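Operating margin when a one-off gain is booked in the quarter

Shirin Mazandarani
Clikent books a property sale of 2899 under "other income". Do I leave it in operating profit when working out the margin?

Quang Sầm
Take it out – then show both margins.
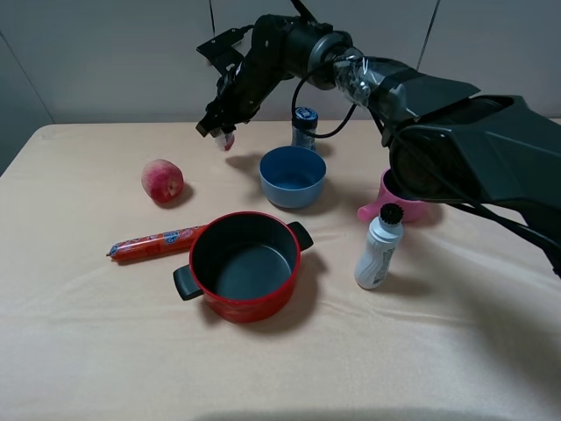
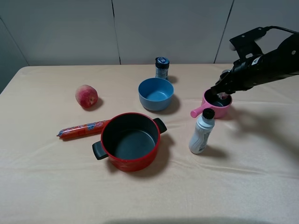 Check the notes too. Some firms put disposal gains below the operating line, so you might deduct it twice.

Mélanie Beaudoin
Depends on the firm. I leave it in.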